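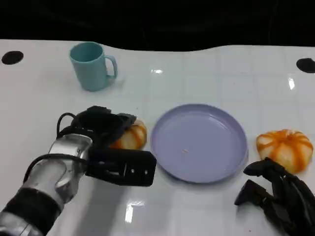
Ticket: Import stops at row 33, no error shown
Product: Zuturer stock list, desktop version
Site: Letberg, hire store
Status: Solved

First message

Hello! First off, we love Zuturer and have moved nearly everything over to it, so please read this as a report from very happy users who are a bit stuck.

We hire out tableware for parties and village events. Our old list was one enormous spreadsheet, some 2,000 rows, and I've been bringing it across a supplier at a time. The Dalden file went in on the first try (brilliant). The second file stops at row 33 every single time. The progress bar goes green, it says "Import finished", and everything from row 34 down is missing. No red text, nothing in the messages panel.

Tried so far:
Restarted the program, then the computer. Same.
Saved the spreadsheet again as CSV. Same.
Deleted row 34 in case it was a bad one. Now it stops at row 32, which I found very exciting for a minute.
Imported only the rows after 34. These all go in!

So the trouble must be somewhere near there but I can't see anything odd in it. Mugs, plates, side plates, jugs, all with a code, colour, shelf and price.

Reply from support, 10:40

Thank you for trying so many things before writing in, it saves a lot of time. The move from 33 to 32 is a good clue. Please look at the supplier column in rows 33 to 35 and tell us whether any name has an accent or other mark on a letter. Could you also tell us which program you used to save the CSV, and which choice you made under "Text encoding"?

Second message, 11:15

Yes! Row 33 is the first one from Bạch, with the dot under the a. The later rows have it as plain "Bach" because I typed those in myself and was lazy. I never touched the encoding box, so it's on whatever it starts on, "Western" I think.

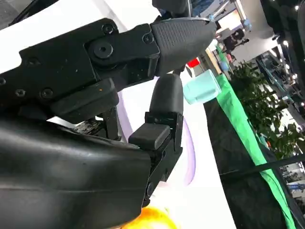 Black gripper fingers, close up

Reply from support, 11:50

You've found it. The Western setting has no room for that letter. Your spreadsheet program writes something else in its place, and our importer takes it as the end of the file. It should at least have told you so, and we've logged that as a fault on our side.

Please do the following:
1. Open the original spreadsheet, not the CSV.
2. Choose Save As, then CSV, and set Text encoding to UTF-8.
3. In Zuturer, open Import and set "File encoding" to UTF-8 as well. It remembers the last choice, so it will still be on Western.
4. Undo the part import under Stock, History, or you will get doubles.
5. Run the import again.

Third message, 14:05

All in! Every row, dot and all, and it prints properly on the shelf labels too, which our old system never managed. I did forget step 4 the first time and ended up with two of everything down to row 33, but History sorted that in one click. What a good feature.

I've since changed all my lazy "Bach" rows to the proper spelling with Find and Replace. One small wish while I'm here: could search match the name with or without the dot? It took me 7 goes to find the key combination for it.

Reply from support, 14:30

Glad to hear it. Search without marks is already there: Settings, Search, "Ignore accents". It's off by default. We'll leave the missing warning open as a separate fault and close this ticket.

Last note, 14:42

Found it, switched it on, works a treat. Thank you so much, off to do the next supplier. Only 18 files to go!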